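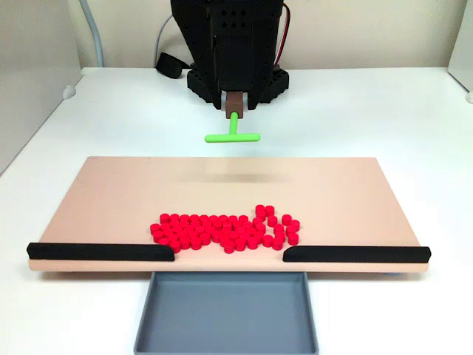
Green T-shaped tool just behind the work board.

## Ticket 1618: Fixture list shows wrong kickoff times after venue change

**Opened by:** Tímea Pálfi, competitions desk
**Assigned to:** Nghĩa Triệu
**Product:** Kimaro fixtures module
**Priority:** High
**Status:** Monitoring

### Report

Two group matches in the August youth soccer tournament were moved from Celtthorpe to Trerurow. The venue name updated on the public page. Kickoff times did not — both matches still display one hour early. Team managers' calendar feeds carry the same error. The printed referee sheets are correct.

### Log

**09:12** Nghĩa: Reproduced on staging. Moving any match between the two venues changes `venue_id` but leaves `tz_offset` at the old value. Page and feed both read `tz_offset`. Referee sheets calculate from the venue record.

**09:40** Nghĩa: Cleared page cache. No change. Forced feed rebuild, 545 entries written, same two wrong.

**10:05** Tímea: Can we edit the times by hand for now? Visiting team's bus is booked off the feed.

**10:11** Nghĩa: Please don't. A manual edit sets the lock flag and the next sync will skip the match, including score updates.

**10:56** Đức Lục: Found it. The bulk move form skips the recalculation step if only the venue is changed. Moving a match from its own edit page works. The form was changed in the last release to stop duplicate emails.

**11:30** Nghĩa: Moved both matches back to Celtthorpe, then to Trerurow again from the single edit page. Offset now correct on page and feed. Emails went out twice to both clubs, sorry.

**13:20** Tímea: Page is right. One manager still has the old time on his phone.

**13:27** Nghĩa: His calendar app is subscribed through Doltel's mail service, which polls on its own schedule. Ask him to remove and re-add the subscription.

**14:02** Tímea: Done, he has the right time.

### Open items

- Patch for bulk move form: Đức Lục, in review
- Check for other matches moved in bulk since the release: Thiện Dương
- Until the patch is in, move matches one at a time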